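Old office tower, which parts are worth to keep?
Forum: Repair and Reuse

huvadton_pc wrote:
Hello all. In our repair room in Stavton we received old desktop towers from an office. I must decide what we keep and what goes to recycling. My budget is 90 dollars for everything, so I can't buy many new parts. My idea is to keep the drives and the power supplies, and give away the boards. I put pictures from the table.

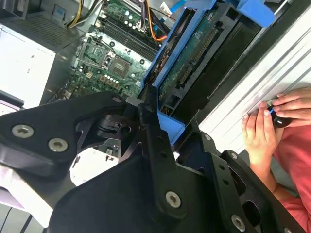
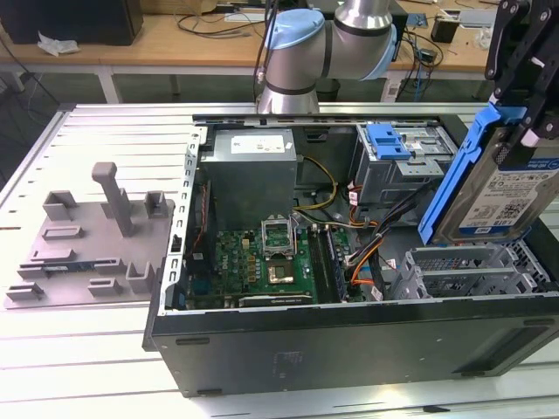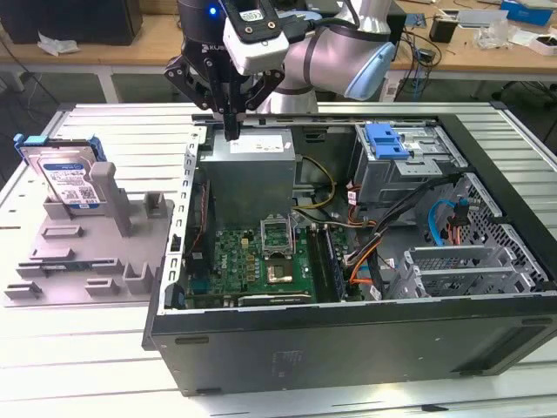
I worry most about the socket. My colleague Jingyi Kang says a board with an open socket should not be stored like this, even for one night. Is she right?

Mernow replied:
She is right. Dust is one problem, but bent pins are worse. Put a plastic cover on the socket, or leave the processor in and close the lever. I lost 2 boards in November this way.

jianguo_zeng replied:
I don't agree with keeping the power supplies. They are the oldest part in my opinion, and I trust them least. Keep the boards and the memory, test them with a power supply you know is good.

huvadton_pc wrote:
But a new power supply eats my whole budget - then I have nothing for drives.

jianguo_zeng replied:
You need only one good unit for testing, not one for each tower.

Mernow replied:
Also please keep the blue plastic pieces together with their case. Separate drive holders are very hard to match later. I have a full box of them and none fits.

huvadton_pc wrote:
OK, I will do so. Socket covers I will order tonight, and the drives I will wipe before I put them on the shelf.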